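FOR IMMEDIATE RELEASE

Zimlow Opens Orders for Dakel Matte Countertop Sheet

Half-inch sheet is meant for replacement tops in apartments and small offices; first shipments leave the Ardeleanu plant in December

2025-10-11 - Zimlow, a maker of solid surface sheet for kitchens and work areas, today opened dealer orders for Dakel, a half-inch sheet with a low-gloss finish on one face. Dakel will be sold through 44 dealers in its first season. The first production lot is 500 sheets, all made at the company's Ardeleanu plant, and will ship in December in the order in which dealer forms are received.

Dakel replaces two older Zimlow sheets that were sold side by side for several years. One was thicker and was bought mostly by cabinet shops. The other was thin, needed full plywood backing, and was bought mostly by building maintenance departments. Both will stay on the price list until stock is gone. Repair pieces for both will be cut from held stock for as long as matching material remains, and dealers with open repair jobs are asked to send in the lot number printed on the back of the original sheet.

The new sheet is 48 inches wide. This width lets a shop cut one standard-depth kitchen run from each sheet and use the remaining strip for the front edge and a short backsplash. Longer runs are made by joining two sheets end to end. Joints are bonded with Dumix, a two-part adhesive supplied by Zimlow in a color matched to the sheet, and are then sanded flush. Shops that already use Dumix on the older sheets do not need new guns or mixing tips, though the working time is shorter and the cartridge label has been changed to show it.

Material and finish

Dakel is a mineral-filled acrylic sheet, cast in one piece and colored through its full thickness. The top face is sanded at the plant to a uniform low gloss. There is no coating, film, or sealer on the top face. Light scratches can be sanded out on site with the same grit sequence used at the plant, and the repaired area can be blended into the surrounding surface without refinishing the whole top.

The finish was the part of the project that took longest. Darker solid surface sheets tend to show wear as a shiny patch where people work most, usually to one side of the sink. Trial panels in the plant's own lunchrooms showed the same effect on early samples. The filler blend was changed twice and the final sanding step was moved from a belt machine to an orbital one. Panels made by the final method have been in use in the same lunchrooms since spring and have been cleaned on the normal schedule with ordinary dish soap.

"A matte top is easy to make and hard to keep matte," said Lăcrămioara Ilie, product manager for sheet goods at Zimlow. "Most of our complaints on the old thin sheet were about shine next to the sink. We went back to the filler because changing the sanding alone did not fix it."

Four colors are offered at launch: a mid grey, a pale grey, an off-white, and a sand. All four are plain, with no chips or veining. Plain colors make up the larger share of replacement orders, where a new top often has to sit next to older cabinets and wall tile that will stay in place. Patterned versions are not planned for this thickness.
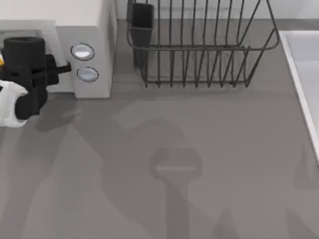

Grey countertop with a white boxy appliance at its corner. Computer rendering.

Support and installation

Dakel is thick enough to be laid across standard base cabinets without a full plywood deck, provided that the support strips shown in the installation manual are in place. Strips are required along the front and back of each cabinet, at every joint, and on both sides of any sink or cooktop cutout. Overhangs of up to six inches may be left without brackets. Anything deeper needs steel supports fixed to the cabinet frame, and the manual gives the spacing.

The sheet should be stored flat in the room where it will be installed for at least one full day before cutting. Acrylic sheet grows and shrinks with temperature more than stone does, and a top that is cut cold and fitted tight between two walls may bow once the room warms up. Installers should leave an eighth-inch gap at each wall and fill it with flexible sealant. Rigid filler must not be used at walls.

Inside corners on cutouts must be rounded. Square corners are the most common cause of cracking in solid surface tops, and the warranty does not cover cracks that start from them. A cardboard template for the three most common sink sizes is packed with every second sheet; more can be ordered at no charge through the dealer.

Cooktop cutouts need a layer of foil tape on the cut edge and a second layer under the flange. Small countertop appliances may be placed directly on the surface as long as their feet hold the body clear of the top. Zimlow recommends a trivet or board under slow cookers, electric skillets, and any other appliance whose base gets hot in use. Pans should not be moved straight from a burner to the surface.

The installation manual runs to 47 pages and has been rewritten from the beginning. Earlier manuals covered both of the older sheets in one book, and dealers reported that installers were reading support tables meant for the other thickness. The Dakel manual covers Dakel only. The cutting, joining, and repair sections are also printed as separate folded sheets for use on site, in English and Spanish. Romanian text is in preparation.

Replacement in occupied units

A good part of the planning for Dakel dealt with buildings where people are living during the work. In these jobs the old top is usually removed and the new one fitted on the same visit, and the kitchen is expected to be usable that evening. Cutting is therefore best done at the shop from measured drawings, with only the wall edges trimmed in place.

Zimlow has added a measuring form for this type of job. It asks for the cabinet run at the front and at the back, the depth at each end and in the middle, the position of the sink center, and the out-of-square reading at every corner. The form also asks for the clear width of the narrowest door, stair turn, or elevator between the street and the kitchen - a figure that was often missing from earlier orders and caused a number of tops to be cut in two on the sidewalk. Where a single piece cannot be carried in, the dealer can place the joint away from the sink and specify it on the drawing.

Dust from sanding Dakel is not classed as hazardous, but it is fine and travels easily. The manual calls for a vacuum attachment on all sanders used indoors and for doors to other rooms to be closed. Dumix should be used with a window open. It has a noticeable smell until it sets, and joints must be left clamped for the full time stated on the cartridge even if the squeezed-out bead already feels hard.

Care

Day-to-day cleaning is with a damp cloth and dish soap. Hard water marks can be removed with white vinegar diluted in an equal amount of water, followed by a rinse. Drain openers and paint strippers will damage the finish if left in place and should be rinsed off at once. Polishes and waxes should be kept off the surface altogether; they fill the sanding pattern unevenly and leave streaks that then have to be sanded out.

A care card is packed with each sheet and should be left in the kitchen by the installer. The card carries the lot number in a space at the bottom, to be filled in by hand.

Warranty and returns

Dakel carries a ten-year limited warranty against manufacturing defects, including color variation within a single sheet, delamination at factory-made joints, and warping where the support rules have been followed. Shop-made joints are covered when they are bonded with Dumix. The warranty passes to a new owner if the property is sold, and no registration is required beyond the lot number.

Uncut sheets may be returned to the dealer in their original wrapping. Cut sheets cannot be returned. Sheets damaged in transit should be noted on the delivery slip before the driver leaves and reported with the lot number.

Ordering

Dealer order forms and the measuring form are available now from Zimlow sales offices. Sample squares in all four colors are sent free to dealers, and to architects and building managers on written request. Prices are set by the dealer and vary with region and freight. The Ardeleanu plant will run a second lot once the first has shipped; its size will be fixed after the opening orders have been counted.

About Zimlow

Zimlow makes solid surface sheet, adhesives, and repair kits for kitchens, laboratories, and offices. Its products include Dakel sheet and Dumix adhesive.

Press contact
Lăcrămioara Ilie
Product Manager, Sheet Goods
Zimlow, Ardeleanu plant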